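Progress Report to the Griffiths Fund: Review of the Clostik Disassembly Kit
Prepared by Heledd Hughes, Wironard
Dec 24, 2018
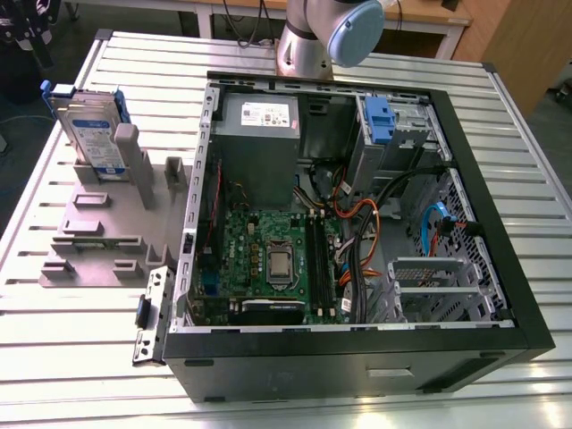
Desktop tower opened on the slatted table, with two hard drives standing in the fixture tray to the left.

I'm happy to say the second stage of the review is well under way, and we're learning a lot from it. You asked us to find out whether a small electronics recycler could put the Clostik kit to work without hiring an engineer. We're not ready to give a full answer, but I'm a good deal more hopeful than I was in November!

What we have done

The kit has now made 289 drive removal attempts on desktop towers of mixed age. In 121 of those it finished the whole job by itself, from finding the drive to setting it upright in the tray. The rest needed a hand at some point, usually a short one. We log every stop, and the log has become the most useful thing we own. Fadeva, the shop that sends us retired office machines, has asked for a copy.

The fixture tray deserves a special mention. The slots hold a drive steady on its edge, so the arm can come back to it without searching, and swapping to another layout takes a couple of minutes with one hex key. I was doubtful about a molded plastic tray (I wanted metal), and I've changed my mind.

What is still hard

Cables, above all. Power leads and SATA cables cross the drive cage differently in every machine, and the arm is too polite with them -- it stops and waits when a gentle push would do. Clostik sent new settings for this and they helped on the roomier cases. Release latches are the other sore point. The kit handles plastic clips nicely once it has been shown the type, but each new type has to be taught by hand, and the teaching screens need work. Two menus have almost the same name and we have all picked the wrong one.

Memory and expansion cards haven't been tried yet. I'd like to get the drives right first.

Money and time

Spending is within the agreed budget. We bought two spare trays, which weren't in the original plan but came out of the small parts line. Side panels are still taken off by hand before a tower goes on the table, and that labor is counted in our costs.

Next steps

We'll repeat the drive work with the newest settings, then run a full shift at Fadeva with their own staff in charge of the kit. I'll send the stop log with the next report. You're very welcome to come and watch a session before then.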